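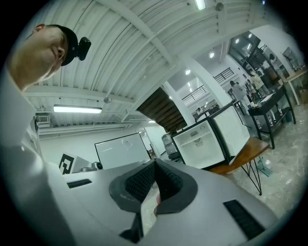
Black cap, pale ceiling. Office, mid-morning.

Workplace and Home Working > Lighting, noise and air

Thread: Overhead lights too bright, landlord won't budge

fernhollow
We moved into a new office in July and the lighting is giving several of us headaches. It is a white room with a pale ceiling and bright light panels, all on one switch by the door. Either everything is on or everything is off. There are windows but they face the back of the next building, so with the lights off it is too dim to read a printed page by three in the afternoon.

The old place on Mahasneh Road had tired fluorescent tubes that we all complained about, and I would have them back tomorrow.

The building is managed by Trenora. I have emailed them twice. The first reply said the lighting meets the standard for office work. The second said any change to the fittings is at the tenant's expense and has to go through their own electrician, who quoted about £2,000 to split the circuit and put in dimmers. My manager says that is not happening this year.

Has anyone dealt with this without rewiring?

Quillback
Take the panels out of every second position. If they are the drop-in sort they lift straight out and unplug at the driver.

oldham_pete
Please don't do that in a rented building without asking. Some of those panels have the emergency battery pack on them and if you unplug one of those you have broken the emergency lighting. They are sometimes marked with a green or red dot and sometimes not marked at all. Get the landlord's electrician to take out a few ordinary ones. That is a much smaller job than splitting the circuit and shouldn't be anywhere near the price you were quoted.

Quillback
Fair point about the emergency ones. I did mean the ordinary ones.

najwa_s
I do workplace assessments. First thing I would ask is whether anyone has measured the light at desk height. You can get a cheap meter, or borrow one from whoever does your health and safety. Phone apps are a rough guide only. I tried one called Tikik against my own meter and it read low in one corner and high in the next, so I wouldn't put its numbers in an email to a landlord.

The level is often fine on paper. The trouble tends to be glare, either direct from the panel or bounced off something. Get people to sit in their normal position and hold a hand up like a visor. If their eyes feel better straight away, it is glare.
Najwa Semaan

fernhollow
Did the hand test with four of us. Everyone said it was better with the hand up. So glare then. I will ask about borrowing a meter.

I have started looking at what is in the room as well as what is above it.
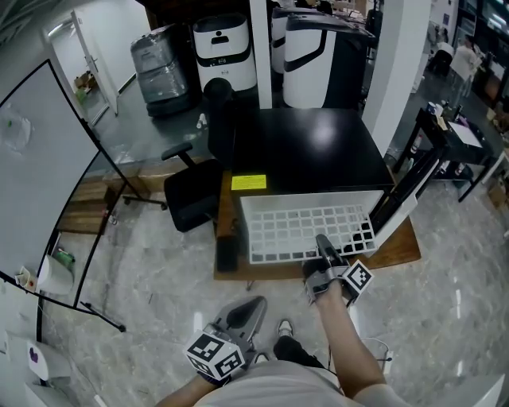
Shiny surfaces are worse than I had thought. A glossy top on a low cabinet throws the light back up at anyone sitting beside it, and a pale polished floor does the same to the whole room. At my desk I can see the outline of a ceiling panel in the desktop itself, right where I put my notebook. I have put a big felt mat over it and that part has improved.

The basket and box storage can stay as it is. Plastic doesn't seem to cause any bother.

dunnock
I'm going to disagree with the mat idea as a fix. You have treated one desk. The source is still up there. We spent months moving furniture about and putting cloths over things and the headaches only went when the diffusers were changed. There is a type with small prisms moulded in that sends the light down and cuts what comes out sideways. Same panel, new cover. Ask for "low glare" or UGR under 19.

fernhollow
I didn't say it was a fix, only that it helped. Are the covers something a tenant can fit?

dunnock
Depends on the panel. Ours were sealed units so the whole thing had to be swapped. If yours have a frame that unclips then probably, but you are back to asking permission.

lerato.molefe
We had this in a studio with a 3-year lease and no chance of touching the ceiling. What we did:

Turned the desks so that the rows of panels ran alongside people and not in front of them. Cost nothing and took an afternoon.

Bought desk lamps, the plain Jelomora one with the clamp, and agreed to leave the ceiling lights off in the mornings. Warm bulbs.

Changed the screen backgrounds from white to a mid grey, which sounds daft but people kept it.

We didn't get everyone to agree about the lights being off. Two people hated it and said it was like working in a pub. They got the desks by the window and that more or less settled it.

Quillback
I'm with the two people. Lamps only is miserable in winter.

oldham_pete
Lamps plus half the ceiling is what most places end up with.

tansy_b
Does anyone just wear a cap? I do and it works better than anything else I tried. Any cap with a decent peak. I was told it looked unprofessional at my last job so that might not suit everyone.

najwa_s
A peak does work and I have seen it written into people's adjustments, usually for migraine. I would not want it to be the only measure offered. If the lighting needs a hat then the lighting needs looking at. Also, if anyone has had headaches for more than a couple of weeks they should get an eye test. If they use a screen for much of the day the employer should pay for it when they ask.

tansy_b
Mine wouldn't pay. Said I had to use their optician and the nearest branch was 20 miles off.

najwa_s
They can choose the optician, but that distance isn't very reasonable. Worth asking again in writing.

fernhollow
Thanks all. I have asked Trenora to price taking out the ordinary panels over the two middle rows, and separately whether the covers unclip. Desks are being turned at the end of the month. I will post what the meter says once I have it.

dunnock
Write down the make and wattage off the back of a panel while the electrician has one down. Ours were 36 watt and we had to get him back a second time because no one had made a note of it.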